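Vieira gear operator

The Vieira gear operator is a manual gearbox for quarter-turn valves, mainly ball, plug and butterfly valves in water and gas networks. It is mounted between the handwheel and the valve stem, and it lowers the force which a person needs to move the valve. The type is named after the Vieira works in Flisden, where it was first made, although several other makers have later built gearboxes of the same pattern.

Construction

The operator consists of a worm and a worm wheel inside a closed cast iron housing. The worm is turned by the handwheel, and the wheel, which in most sizes is only a quarter segment, is fixed to the stem with a key. Two adjustable stop screws limit the travel at the open and the closed end. The housing is filled with grease at the works and closed with a flat gasket.

The standard model has a single worm stage. For large valves a spur gear stage is added on the input side, and this version is known as the Vieira 2. It needs more turns of the handwheel for the same movement, and it is therefore slower, but one person can operate it without a bar. The largest valve for which the Vieira 2 was offered in the catalog has a bore of 26 inches.

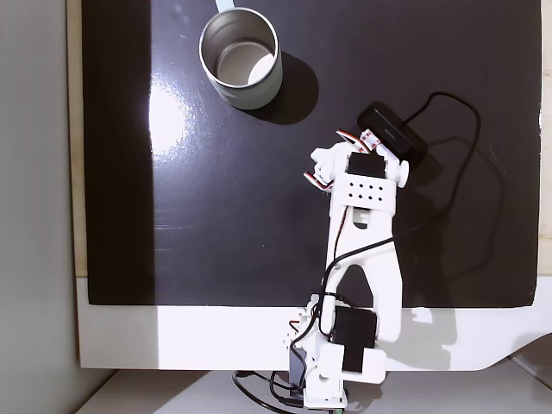 The gear is self-locking. When the handwheel is released, pressure on the valve disc cannot turn the worm backward, and the valve remains in its position. This property made the operator popular for throttling service, where a butterfly valve must stand partly open for long periods. The price of self-locking is a low efficiency, and a large part of the work at the handwheel is lost as friction between the worm and the wheel.

History

The first units were made for the pumping station at Melis, where the old lever valves had become too stiff for the night staff. The worm wheels of this first series were of bronze. They wore well, but the bronze was expensive, and the works changed to ductile iron for the smaller sizes. The larger sizes kept the bronze wheel during the whole production.

A second series followed with a lower housing, so that the operator could be placed in shallow street chambers. This series, called Kosside after the district where it was first installed, is the one most often found in service today. A total of 1687 Kosside units are entered in the order books of the works. The books do not separate the units delivered with a valve from those sold as spare parts, so the number of complete sets is not known.

The engineer Mwanahawa Ndung'u, who was responsible for the second series, also introduced the position pointer on the cover. Earlier units had no pointer, and operators had to count the turns or look at a mark on the stem.

Use and maintenance

The operator needs little attention. The usual instruction is to move each valve through its full travel once a year, normally in August when demand on the network is known well, and to check the stop screws at the same time. Grease is renewed only when the cover has been opened. Mineral grease with a lithium soap base is suitable for most sites, while units in cold regions need a softer grade.

The most common fault is water in the housing. It enters along the input shaft when the seal has become hard, and it first shows itself as a rough feeling at the handwheel. A second fault is a bent key, usually caused by the use of a long bar on a valve which has already reached its stop. In both cases the operator can be removed while the line is under pressure only if the valve stem has been locked by other means, as the gearbox is the part that holds the valve in position.

Units of the first series cannot be exchanged directly with the Kosside type. The mounting flange has the same bolt circle, but the stem bore is narrower, and an adapter sleeve is necessary.

See also

Worm drive
Butterfly valve
Handwheel
Valve chamber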